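Last updated: August

Can a machine clear the table yet? The engineer I met at Nurneo sighed the way plumbers do. "It can clear a tray," she said. "Ask me about a tray."

So I did. Her team practises in simulation, where breakages cost nothing. The arm gets 100 goes at each chore before anyone is allowed an opinion.

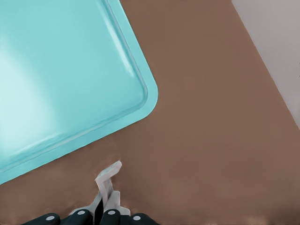
"Trays are flat and sit low, so you have to get a finger to the rim," she said. "My nephew manages it. He's 4."

And the washing-up? She laughed - not unkindly - and said Clirbridge had promised her that too. She still owns rubber gloves.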